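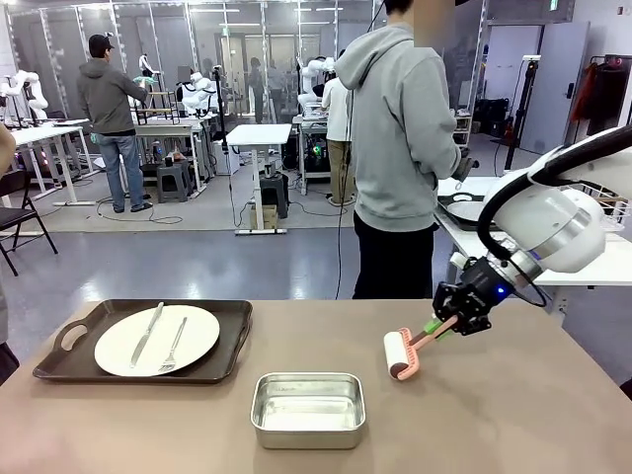 ## Four hundred goes with a lint roller

I've spent a fair bit of this month reading the Lamulia write-up, the one that's been passed around with the words "near-human table tidying" attached to it. I'm not convinced, and a few people have asked me why, so I'm putting it all in one spot.

The claim goes like this. You record people driving the arms through household jobs, train one policy on the lot, and the policy then copes with objects it hasn't met. The training set was 2,000 recorded runs. The test was 400 trials, split across tidying, wiping and what they call "tool pick-up", which covers the lint roller, a spatula and a bottle brush.

My trouble starts with the lint roller. A handle is a lovely thing for a parallel gripper. It's stiff, it's a sensible width, and you can be a centimetre off along its length and still come away with it. Picking one up and holding it over a bare bit of table is fine work, but it says very little about rolling lint off anything. I went looking through the appendix for a trial scored on the rolling and found 2. Both were on a flat cloth.

Then there's the plate. A knife and fork lying across a plate on a tray is a much harder problem, in my opinion. Cutlery is thin and shiny, it slides when you nudge it, and the tips of the fingers have to get under or around something that's barely proud of the china. Stainless steel bowls and trays are nearly as bad, with the overhead lights bouncing off the rim and mucking up the depth reading. The paper lists cutlery as "included". Included in the training runs, yes. I can't find it broken out in the results table, and when a category doesn't get its own row I start to wonder.

### What counts as a success

Here the write-up gets slippery. A trial passes if the object ends up "in the target area", and the target area is drawn after the fact from where the human operators tended to put things. That's a generous way to draw a line. If your operators were sloppy, your robot gets to be sloppy too.

Retries are the other thing. The policy was allowed to have another crack as long as it stayed under the time limit, and a second or third grab counts the same as a clean first one. Fair enough for a kitchen, I suppose. You don't care how many goes it takes if you're in the next room. But don't put it beside the Zudon baseline, which got one attempt per trial, and call the gap an improvement in the method.

Jarrah Rutherford wrote to me after my last post and said I was being too hard on them, that one policy handling this many jobs would have been unthinkable not long ago. I do take the point. The Cieślak paper needed a separate model for each object and still dropped a good share of them. I'd be happy to see this group's approach win out, and the pooling of runs from several stations looks sound to me.

### What would change my mind

- First-attempt results, reported separately.
- Cutlery in its own row, with the misses left in.
- The same 400 trials run in a different room with different lights.
- Raw video of the failures.

I've asked for the last one. The reply pointed me to a folder of 617 clips, which sounds generous until you open it. The ones I've watched so far are all training runs.

Flosley is meant to be trying a repeat of the tidying part in May, on different arms. I'll read that one before I say any more about generalising.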